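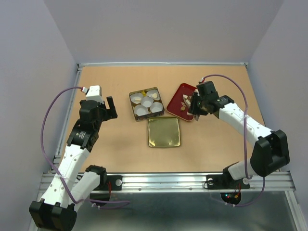 Slide 4: Two arms, one cookie tin, five paper liners.

Talks > Vetolel Meetup > Speaker notes

OK, so leave this one up while people find seats. Ask for hands: who has packed treats into a tin for a bake sale? Good, then you know the job. Pick a piece off the red tray, drop it in a paper liner, don't crush either one.

My aunt Sirkka Tikkanen can fill a tin while arguing on the phone (pause for the laugh, hopefully!). For an arm, the grab alone is hard. The pieces are small and pale, they lie every which way, and the fingers have to come down right among them. Then there's the lid, and I'd love to talk about lids for 15 minutes but Ville won't let me.

So, can machines do chores yet? My answer is "some, slowly, with a person nearby." I'd trust one with the tin before I'd trust it with my kitchen.

Skip the Halonen story if we're running over. Next slide is the shop floor, 400 parts a shift, and then Santeri takes questions.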